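Anuldale lab gets go-ahead to add two sorting arms this fall

April 17, 2025

By Flora Cairns

The Bucur workshop in Anuldale is going shopping, and the people who work there could hardly be happier about it. After a winter of spreadsheets and one very long meeting over soup, the sorting group has approval to buy two more robot arms, with delivery planned for October.

Olaia Barrios, who put the request together, has been running grasping and sorting trials on one bench with everyday goods: fruit, toiletries, pens, anything a small packing room might need to move from a tabletop into the right basket. The work has gone well enough that the line for bench time now stretches into the evening.

"We kept booking over each other," Barrios said. "You'd get the table set up just the way you wanted and then it was somebody else's turn. Two more arms and I think we all get our evenings back!"

The arms will come through Leltametti, a regional dealer that also handles repairs. A second quote, from Grekex, came in lower on the arms themselves but left out mounting plates and spare finger pads, and once those were added the gap had nearly closed. Leltametti also offered a loaner if a unit has to go out for service, and that settled it for Emilian Lazăr, who keeps the maintenance log and has opinions about shipping times.

Lazăr's part of the plan is a wonderfully thorough list of small things. Replacement finger pads get their own line, and so do cables, wrist camera mounts and a second set of baskets (the group likes wicker, though it sheds a little). He set aside $3000 for these extras in the first year, after going through the log and adding up what one arm had used.
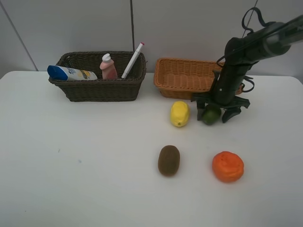 Baskets and bench at the Bucur workshop.
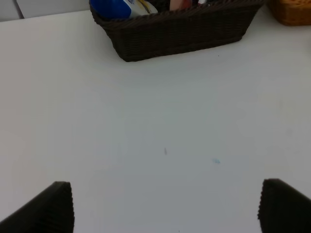 Why buy the arms outright when they could be leased?
The group compared both over 4 years. Leasing cost less in the first year, but the monthly payments passed the purchase price before the end of the third, and the lease didn't allow changes to the grippers. The group swaps finger designs often, so owning the arms suited it better.

Space was the other puzzle. Stela Sârbu measured the room twice and found that the new benches fit along the long wall if the storage shelves move to the hallway side, which also puts both arms closer to the existing power outlets. An electrician is booked to add a separate circuit anyway. Sârbu has taped the outlines of the new tables onto the floor, and people have already started walking around them as if they were there.

Training is budgeted too, at 20 hours for each new operator, most of it hands-on. Emilian Văduva will lead the sessions. He learned on the current arm and remembers how long it took him to stop gripping the controls so hard, so the first session will be nothing but slow moves over a bare table, with no objects at all until everyone feels at ease with the stop button.

There is still paperwork to get through. The order has to be signed by the end of the month to hold the quoted price, and the group is waiting to hear if the mounting plates can ship early so the benches can be drilled over the summer. Barrios would also like to squeeze in a better set of lights, and she has been pricing them on her lunch breaks.

Anyone in the building who wants a place in the fall training sessions can leave a name with Văduva at the front desk.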